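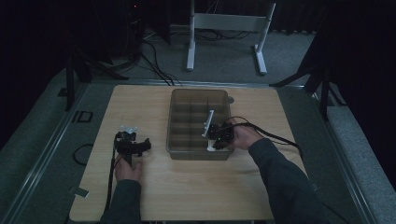
Ordnung beginnt im Fach
Ein Meinungsbeitrag von Masanobu Hayashi, 21. Februar 2023

Die Ausstattung gemeinschaftlich genutzter Arbeitsplätze wird in den meisten Einrichtungen nach Tischfläche und Stuhlzahl bemessen. Über die Aufbewahrung kleiner Gegenstände entscheidet in der Regel, wer zuletzt eine Schachtel übrig hatte. Diese Praxis ist aus Sicht des Verfassers unzureichend und verursacht vermeidbaren Aufwand.

Das Haus Cellwood hat im vergangenen April den Bestand seiner Werkräume erfassen lassen. Verzeichnet wurden 2.423 Kleinteile, von denen rund 200 keinem Arbeitsplatz zugeordnet werden konnten. Klammern, Kappen, Stecker und Abstandhalter lagen in Schubladen, deren Beschriftung aus früheren Nutzungen stammte. Für die Sichtung waren 16 Arbeitsstunden angesetzt; benötigt wurde deutlich mehr.

Der flache Sortiereinsatz mit dünnen Trennstegen gilt vielfach als Haushaltsware. Er verdient eine ernsthaftere Betrachtung. Ein durchscheinender Kunststoff, auch ein rauchbraun getönter, lässt den Inhalt von der Seite zumindest erahnen. Kleine Fächer begrenzen die Menge, die an einer Stelle abgelegt werden kann, und machen einen Fehlbestand früh sichtbar. Ein einzelnes weißes Teil in seinem Fach ist schneller gefunden als dasselbe Teil in einer tiefen Lade.

Gegen die kleinteilige Einteilung wird eingewandt, sie binde Zeit beim Einräumen. Dies trifft zu. Die Abteilung Nillent hat deshalb zeitweise auf zwei große Behälter je Tisch umgestellt und das Einräumen tatsächlich beschleunigt. Die Suchzeiten wurden dabei allerdings nicht erhoben, sodass der Vergleich unvollständig bleibt.

Ebenso bedarf der Untergrund einer Regelung. Der Einsatz gehört mittig auf eine helle, ruhige Tischplatte, mit freiem Raum zu beiden Seiten für die Hände. Kabel sind so zu verlegen, dass sie die Fächer nicht überqueren. Eine helle Holzmaserung ist dunklen Oberflächen vorzuziehen, auf denen schwarze Kleinteile leicht übersehen werden.

Der Verfasser regt an, Sortiereinsätze künftig gemeinsam mit dem Mobiliar zu beschaffen und ihre Einteilung je Arbeitsplatz schriftlich festzulegen. Änderungen sollten nur zum Quartalswechsel erfolgen. Ob die Fächer nach Form oder nach Häufigkeit des Gebrauchs belegt werden, kann den jeweiligen Bereichen überlassen bleiben.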